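Room 302, four in the morning, and Intan Setiawan still hadn't opened it.

Orange. Lid, neck, body. No label. Her uncle's note from Drokstead said only - keep it upright, don't let Hevholm have it. Nothing about what was in it. Typical.

She circled. Sat down. Got up agian.

Two little cubes beside it, one orange, one pink. Those weren't in the note. She wanted to nudge the pink one straight. Didn't. 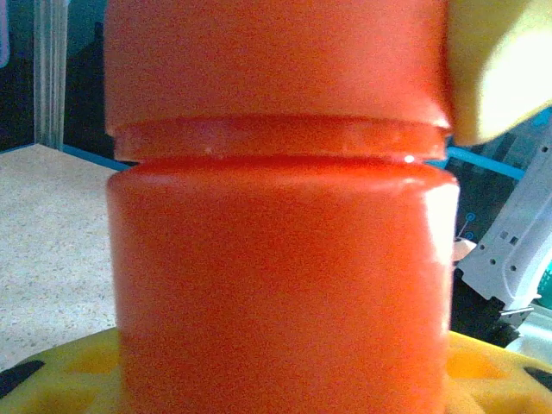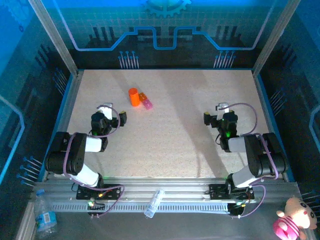

*The orange cylinder, Room 302.*

Footsteps on the stairs. Too early for Fairweather. Too heavy, too.

She put her ear near the lid - nothing. Then something. A tick? Her own watch, probly.

"Intan?" Through the door. A voice she hadn't heard since 2007.

She put one hand on the lid, and turned.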